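Search questions, e.g. padded coat storage

How do you fold a puffy coat so it stays folded?
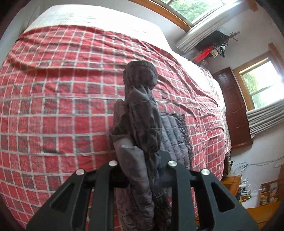 Question from Liya Assefa
23 October 2024 · 6 comments · 2 shares

Hi all, hoping someone has cracked this because I've been at it on and off since breakfast. I'm trying to get our winter things sorted and I use the bed as my folding table (red check cloth on top so I can see what I'm doing, and it's a nice height for my back). Jumpers are fine. Jeans are fine. Then I get to the padded stuff and it all goes wrong.

The dark grey one is the worst. I lay it out, I bring the sleeves in, I start folding, and by the time I've reached for the next thing it has puffed itself up into a great lump again. I end up with a sort of sausage with a sleeve hanging out of the bottom. It's quilted, with thin stitching, and it's quite slippery on the outside so nothing grips. Rolling it seemed clever until I let go.

The shelf it needs to go on is in a narrow Zerwood cupboard in the hall and it isn't deep. I've got 2 padded coats and a gilet to get in there, plus a spare blanket if I'm lucky. I can't hang them, the rail is full of my husband's work shirts and that's a battle for another day.

So, do I fold it, roll it, or squash it in one of those vacuum bags? I've heard mixed things about the bags. And is there a way of doing the sleeves so they don't escape? Any help gratefully received, I'd like my bed back before tonight!

Answers (3)

Usman Lodhi
Rated helpful by 4 people

I do ours every May when they go away and again when they come out, so I've had a bit of practice. Fold first, then roll, and use the coat to hold itself shut. It works on nearly anything padded as long as it has a decent hem.

Do the zip right up to the top. If you leave it open the two fronts slide about and you'll never get it square. Then lay it face down and smooth it from the collar towards the hem with your forearm, quite slowly, pressing as you go. You'll hear the air coming out of it. Don't rush that part, it's most of the job.

Now turn the bottom hem up and outwards by a hand's width, so you've made a cuff all the way round like a deep pocket. Fold each sleeve straight across the back, one on top of the other, and flatten those as well. A sleeve holds a surprising amount of air and you want to squeeze it out towards the cuff end. Fold the two sides in so you've got one long strip, then roll tightly from the collar down, kneeling on it if you need to (I do). When you get to the bottom, pull the turned-up hem over the whole roll, a bit like pairing socks. It should sit there as a fat little parcel and not spring open.

If there's a hood, fold it down flat on the back before you do anything else. With a gilet you skip the sleeve part and it takes no time.

Slippery fabric is a pain, I agree. A folded towel underneath might stop it sliding about. Make sure it's bone dry before it goes in the cupboard too — mine went away slightly damp one year and smelt like a tent until Christmas.

Comments on this answer

Liya Assefa: The sock thing!! I had to do it twice because I turned the hem up the wrong way the first time, but it is sitting on the shelf as I type and hasn't moved. Gilet next.

Usman Lodhi: Glad it worked. Put the fold side facing the back of the shelf and they stack a bit better.

Mehwish Qureshi: Doing this with the kids' coats tonight, thank you.

Kamran Baloch

vacuum bag. done. got a pack of the Kernik ones, coat goes flat as a pancake, shove it on the shelf

Comments on this answer

Mehwish Qureshi: Is it down or the synthetic stuff though? I wouldn't leave down squashed that flat all summer, my mum's came out very thin and took ages to plump up.

Kamran Baloch: no idea, its a coat

Zainab Isah

I'd look at it from the other end and ask whether it has to be on that shelf at all. We gave up folding ours. I bought a big drawstring cotton bag from Jadoon, the sort meant for laundry, and each winter coat gets pushed in loosely with the others and the bag goes on top of the wardrobe. They're creased when they come out but padded coats drop their creases after a day or so on a hook, and if they don't, ten minutes in the tumble dryer on low with a couple of clean tennis balls brings the puff back. Check the label first, obviously.

If it does have to be the hall cupboard, measure the shelf before you fold. I know it sounds fussy. Mine is 295 mm deep and I spent ages making beautiful parcels that stuck out just far enough to stop the door closing. Now I fold to the width of a baking tray which happens to be the right size, and they all fit.

One more thing, empty the pockets. I've found a whole satsuma.

Comments on this answer

Liya Assefa: Just checked and there were three tissues and a bus ticket in mine. Going to measure the shelf now, the door is looking a bit tight.

Was this page useful? Yes No

Share this question (2)

Related questions

Best way to fold a fitted sheet on your own
Vomoston under-bed drawers, do the wheels come off?
Getting a musty smell out of a padded jacket
Can you tumble dry a quilted gilet?
Where do you keep spare blankets in a small flat?
Shirts on the rail or folded in a drawer?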